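venden-letters

Hi! I put this little dataset together in my spare time, so please be patient with it. It holds 200 open letters and joint statements on refugees and asylum, put out by churches, mosques and town councils, typed up as plain text (one letter per file, UTF-8).

What's in a row: id, sender type, country, language, year, body. If a letter was signed by more than one faith group, sender type says "joint". I got 74 of those, more than I expected!

Where it came from: most of the letters are from the Venden parish archive, and the rest I copied from the Surkitbridge town website back in September. I took out private signatures and phone numbers by hand, so if you spot one I missed, please tell me and I'll pull it.

Known problems: 12 letters have no year. Two are translations where I never found the original, and the French accents in the older files are a mess. I'm working on it.

License is CC BY 4.0. Use it for whatever you like, and a link back would make me happy.

Last updated 2020-12-01
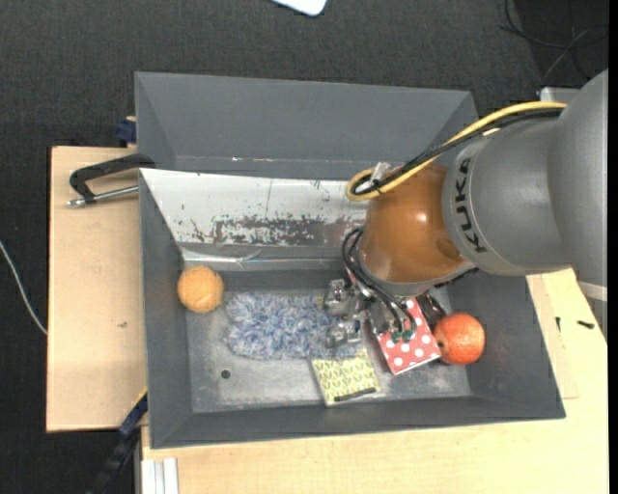
2 min read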